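Grurkatham House entryway and shoe storage: progress report, December

27 December 2022

Hi all, and thank you for being patient while I got this written up. I know the fall update was thin, so I'm going to try to make up for it here. You gave us the small grant to sort out the front entry at Grurkatham House, and I'm happy to say most of it is done, and the part that isn't done is at least in boxes in the right room.

The short version: the old bench is gone, the wall has been painted, the shoe shelves are up in the front hall and the two upstairs landings, and people are using them. We still need to finish the coat side and sort out the mats. Money is fine. More on that further down.

Where we started

If you visited in the spring you'll remember the hall (you probably stepped over something). We have 11 bedrooms on a shared front door, and everybody takes their shoes off when they come in, which is lovely for the floors and terrible for the doorway. We had one long bench with a gap under it, and the gap filled up with flip-flops that had been there longer than some of the residents. Winter boots went on newspaper by the radiator. Guests put theirs wherever they could find a spot and then couldn't find them again at the end of the night.

I did a clear-out before anything was ordered. I put a note on the fridge giving everyone until the end of the week, then I bagged up whatever was left. Most of it got claimed out of the bags within the hour, of course! The rest went to the clothing bank, apart from a pair of green rain boots that I've kept because they fit me.

The shelves

We went with Evoma in the end. I'd priced up Ayala as well, and their racks are nice to look at, but they're wire, and heels slip through wire. I wanted solid boards you could wipe down. The dark reddish-brown finish was my choice and I'll take the blame for it if you hate it. I think it looks warm, and it doesn't show scuffs nearly as badly as the white sample they sent us.

Delivery was the slow bit. They gave us a two-week window, missed it, and then turned up on a morning when I was the only one home, so I carried everything in from the porch myself. One side panel had a chipped corner and they swapped it without any fuss, though that cost us another week. Putting them together was easier than I'd feared. The instructions are all drawings, no words, and the only thing I got wrong was putting a board in upside down so the rounded edge faced the wall. I did that twice.
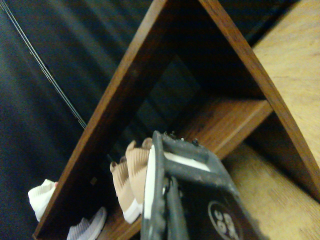

The first few days were a bit of a free-for-all, with people piling shoes on whichever shelf was nearest to their hand. I left it alone on purpose to see what would happen, and what happened is that the bottom shelf filled up first and the top ones stayed bare. Bending down seems to bother people less than lifting a muddy shoe up high, which makes sense once you think about it. So I've stopped trying to give each bedroom its own shelf. The bottom is for whatever you wore today, the upper ones are for things you wear once in a while, and anything you haven't touched since summer goes back to your own closet. I haven't put labels up. We had labels in the kitchen and they peeled off into the soup.

Two small complaints so far. One is that tall boots don't stand up between the boards, so they either lie down and take the space of two pairs or end up on the floor next to the shelf. I'd like to take one board out of the front hall unit and make a tall space at the bottom. The other is grit. It collects at the back where a broom won't reach, and I've been going in with an old paintbrush. Not glamorous, but it works.

I'm also wiping the boards down with Clenex, the spray we already buy for the kitchen counters. I tried it on the underside first and it left no marks. I'd planned on buying a wood cleaner out of the grant and I've crossed that off the list.

Money

You'll get the receipts in a separate folder, but so you have it in one place: we've spent $934 so far, covering the shelves for all three spots, delivery, the paint and a box of wall fixings. I'm holding back $100 for the mats. Whatever is left after that I'd like to put toward coat hooks, if you're okay with it. The original plan had a standing coat rack, and I've gone off the idea because the hall is narrower than I'd measured (my tape measure and I had a disagreement about where the baseboard starts). Hooks on the wall would do the same job and leave the walkway clear.

What's still to do

The coat hooks need a yes from you, and then a couple of hours with a drill. I've got 7 hooks here already from the old back porch and I'd reuse those first.

The mats I'm less sure about. The rubber tray kind catches melted snow really well but looks like something from a car. The woven kind looks nicer and soaks right through. I might buy one tray, put it by the door for the rest of the winter, and see whether people complain.

The upstairs landing on the garden side still needs its shelf fixed to the wall. It's standing there quite happily and hasn't wobbled, but we have little cousins visiting all the time and I don't want anyone climbing it. The right plugs for that wall are on order.

And the old bench is in the garage. A couple of people have asked if it could go out by the vegetable beds, and I've said yes as long as they're the ones who sand it.

What I need from you

Just an answer on the hooks, and on taking that one board out, in case it matters to you that the unit stays as it was sold. Email is best. I'm in and out over the holidays but I check it most evenings, and if you're passing by, come in and have some coffee. You'll have somewhere to put your shoes!

Thanks again,
The house coordinator, Grurkatham House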